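Sidstead Workshop Notes
Brick-walled workrooms: light, fixings and storage

Bare brick absorbs a good deal of light, and a room that seems bright at the door can be dim at the bench. Check the light at working height, with a person leaning over the job as they normally would. A head and shoulders can put the hands in shadow even under a strong fitting. 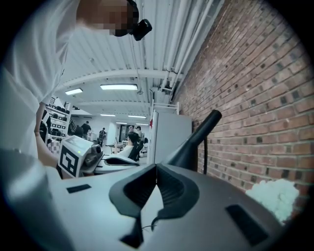
Page last changed: December

Lighting. Run fluorescent fittings parallel to the long edge of the bench, slightly in front of the user. Wipe the diffusers every 2 months, with the power off. Space at about 2,000 mm between centres suits most rooms with a low ceiling.

Fixing to brick. Drill into the brick, not the mortar, and keep clear of the corners. Old brick varies in hardness, so start with a small pilot hole on the slow setting. A 7 mm masonry bit suits the common brown plug. Blow out the dust before fitting the plug.

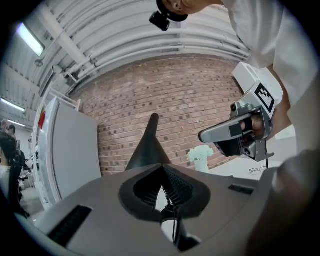 Brick wall, with white pipes running along the ceiling.

Pipes. Never hang tools or leads from pipework. Trace each run and label it at both ends before drilling nearby.

Tall units. Anything over 170 cm should be strapped to the wall at the top - two brackets, one each side. If it is a fridge, leave the ventilation gap stated in the handbook. Keep the top clear of heavy items.

Cables. Clip loose leads to the back edge of the bench.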